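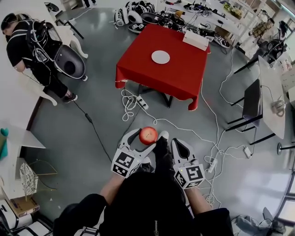 Shahnaz Amarasinghe
Room and fittings technician, Tornmont hall

June, evening

In before eight to look at the floor. The grey finish still throws reflections in patches, mostly where the light comes straight down on it, and the patches haven't changed after the new cleaner. I had put it down to residue. Vinh Huỳnh thinks the top coat went on unevenly and that no cleaner will touch it. He is probably right. I've left a note in the log and stopped scrubbing.

The red cloth is on the square table. The table is 80 cm on a side and the cloth was bought for something bigger, so there is more drop than I would like, though the black legs still show underneath and you can tell where they are with your feet. Round white plate near the centre, white box towards the far edge. The cloth moves when anything is dragged across it. I tried the thin rubber underlay from the Giáp order in the morning and it reduced the movement without stopping it. Clips would be better. Clips are also in the way of anyone reaching over the edge, so I'm undecided.

Apples. The one in use today was mostly red with a small yellowish patch and a short stem. Thoa Diệp prefers a plain red one. I prefer whatever is firm. An apple with a soft side looks fine on the plate for an hour and then has a flat on it, and a flat changes how it sits. I went through the bag by hand and put the doubtful ones aside for eating. The bananas or whatever produce is on the long counter are still yellow-green and can stay where they are for now. The counter itself is cluttered again and needs doing from one end to the other, with a box for anything that hasn't got an owner.

Most of the day went on cable. There is far too much of it on the floor. The white runs on the one side had got themselves into a proper tangle, with a power strip and a small adapter box in the middle of it, and there was a coiled bundle in front of the red table going to the other strip. A long black one crosses the open floor on a diagonal, where people walk. I don't object to cable on a floor as such. I object to cable that has no route.

What I have settled on for the routing:

The strip in front of the red table moves behind it, against the legs on the side away from the counter. The coil gets undone and measured. If it is longer than needed it gets swapped for a short one from stores, and the long one goes back on the hook.

The black cable goes round the edge of the room. This adds 14 metres, so it needs an extension, and the join must be off the floor or under a cover. Bornusar quoted for low rubber covers in 2 widths. I've asked for the narrow one and told them the colour doesn't matter.

The coil on the light grey table comes off it. That table has a chair and people will want to sit there and write. A table with cable on it is storage.

Halima Wanyama came down at midday with the seating list and wanted to know if the white curved chair was staying. I said yes until someone gives me a better place for it. She also raised the shoes, which are in a heap on the floor beyond the red table together with the black and white kit. I have no rule for shoes. I'll draft one. A low rack would do it, and the heap would then only be kit, which is a separate conversation.

Temperature 22 at the table and warmer on the balcony when I took it after lunch. I took both with the same thermometer this time. The June readings from last year were taken with two different ones and are no use for comparison.

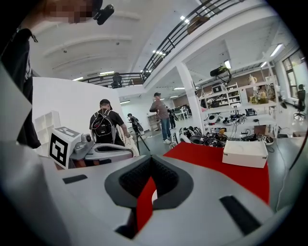
The tall white partition is the other thing on my list. It is freestanding and people treat it as a wall, so they walk close to it and sometimes lean. I checked the feet this afternoon and one had worked loose by a turn and a half. Tightened, marked with a pen line so I can see if it moves. The cube shelving in front of it does nothing to hold it up, whatever anybody says, and I would like it pulled forward by a hand's width so that I can get a brush behind.

Went up to the mezzanine to look at the railing. Fixings sound. The brown panel leaning on it should be laid flat or brought down, and the office chair at the end may have wheels, so it ought to be checked. Diễm Đinh says the panel belongs to the Sillura job and will be collected. It was going to be collected last month as well. I've written her name on it in pencil.

To order: narrow cover, rack for shoes, short white extension, cable ties (the reusable ones, as the others get cut and left on the floor), one plain red cloth to the right size.

Ate two of the rejected apples on the way out. One was woolly, the other perfectly good and should have gone in the bowl.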